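The bus to Flinstead left in 34 minutes, and Elvia Tapia still had the toys to sort. Her sister had said one box, the fruit box, no more.

She put it on the butterfly blanket and started. The pink plush went in first. Dulce had slept with it until she was six.

"You can leave the yellow one," Dulce Arriaga called from the hall. "I'm too old for it."

"It's in already."

Dulce came and stood at the door – coat on, one glove. 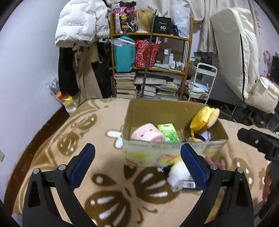 "What about the white one?" she asked.

"That one rides with you."

Dulce thought it over. Waven was 640 miles off, and they would not be back before June.

"Okay," she said, and went to look for the other glove.

Recent stories
The Well at Drarkley
Mrs. Rosales Sells the Truck
20 Winters
Snow on the Porch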